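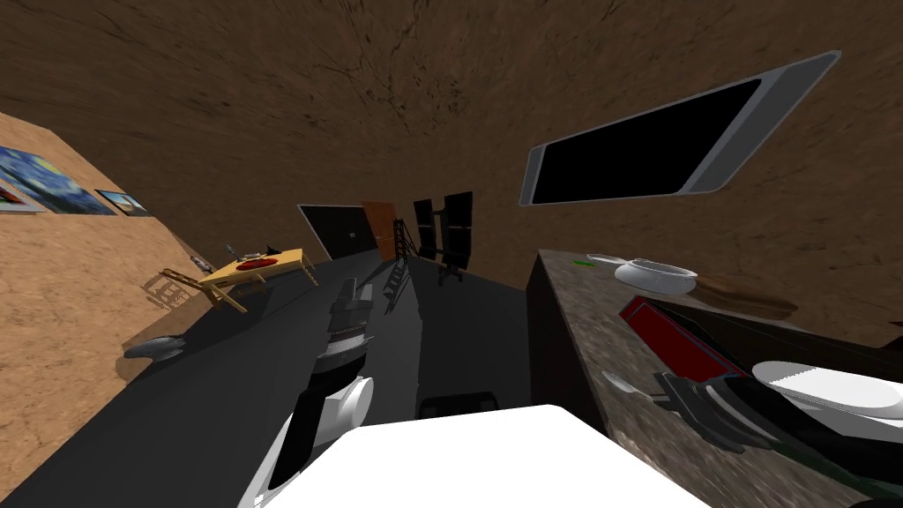 When does the community garden open its new plots? The first Saturday after the water line passes inspection, and if the inspector keeps to what he told Lindsay, people can start digging before the ground gets hard.

I'm putting that at the top this time because it's what everyone stops me to ask at the grocery store. The rest of the minutes are in the order we talked, more or less. I took them by hand and typed them up the same night, so if I got your words wrong, tell me and I'll fix it before they go in the binder.

Okik Street Garden, regular meeting, 08/11/2024

We started late again (the side door sticks, you have to lift and push). Lindsay Mahuika ran the meeting and I took notes. The July minutes were approved with one change: the compost delivery was from Farkas, and I had written Stesix. Sorry to both.

Money

We have $934 in the account after paying for the hose reels. The seed sale brought in $58, which I thought was pretty good for a rainy morning with no coffee! Lindsay wants to hold $600 back for the water line and I agreed, but a few people would like to see the shed roof done first. There was a fair amount of back and forth. The roof leaks in one corner, over the shelf where the row cover is kept, and for now the row cover is moving to the other wall. The motion to hold the $600 passed. Two people voted no and asked me to write that down, so I have.

Water line

Stesix sent a quote for the trench and the two new spigots. It comes to $1005, parts included, and they would do the digging in one day. That's more than we have, obviously. Mahsa Arabzadeh offered to ask if the price comes down when we dig our own trench, and she'll call them Monday. If it does, we need people with shovels and decent backs. I said I'd bring soup. Somebody asked if the trench could go along the fence so it misses the asparagus, and the answer is that it has to, the asparagus took three years and I'm not starting over.

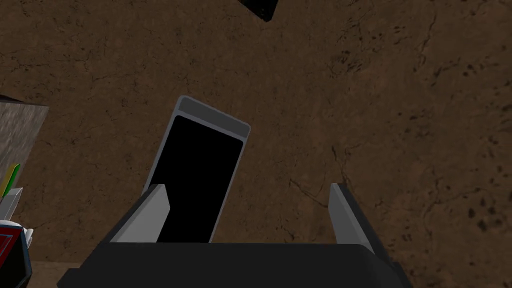 Mahsa also wants both spigots to have locks, on account of what happened over the summer when one ran all weekend and the lower beds turned into soup (the other kind). We went around on this for a while. Keys get lost, and then the people who water before work are stuck standing there with a can. We settled on a combination lock, same number as the shed, and we'll see how it goes through spring.

New plots

The waiting list is longer than the number of plots, same as last year. Lindsay read it out in order so there wouldn't be any grumbling. A couple of families near the bottom said they'd be glad to split one. I'm all for it, half a plot is plenty for tomatoes and a row of beans, but the rules say one name per plot. We're changing the rule to allow two names, and both names have to come to a work day. Passed, no one against.

The plot fee stays where it is.

The fig tree

Yes, again. The tree behind bed four shades Gavamham House next door, and their office wrote a very polite letter asking if we'd cut back the side that hangs over their parking spaces. People park under it and get figs on the windshield. I offered to trim it in winter when it's dormant and Lindsay will write back to let them know. We'd also like to ask if their tenants want to come pick in season, since most of the fruit on that side ends up on the ground anyway. Mahsa is against cutting more than the overhang and wants that in the minutes.

Seed library

The drawers need sorting badly. There are envelopes in there that just say "squash, good." If you dropped something off without a label, please come by and claim it, or it's going in the mystery bed by the gate. We're keeping the mystery bed, by the way, the kids loved it.

Other business

The wheelbarrow with the flat tire has been flat since July. I'm taking it home to patch it.

Please stop putting citrus peels in the worm bin. Regular compost is fine for them.

Somebody left a blue casserole dish at the potluck, it's washed and on top of the seed drawers.

To do

Mahsa: call Stesix on Monday about the trench
Lindsay: letter to Gavamham House, updated waiting list on the board
Me: wheelbarrow, rule change typed up for the binder, soup if there's digging

We finished with a little argument over garlic, hardneck against softneck, that I did not write down. Next meeting is the second Friday of next month, same room, and bring a chair if you have a folding one.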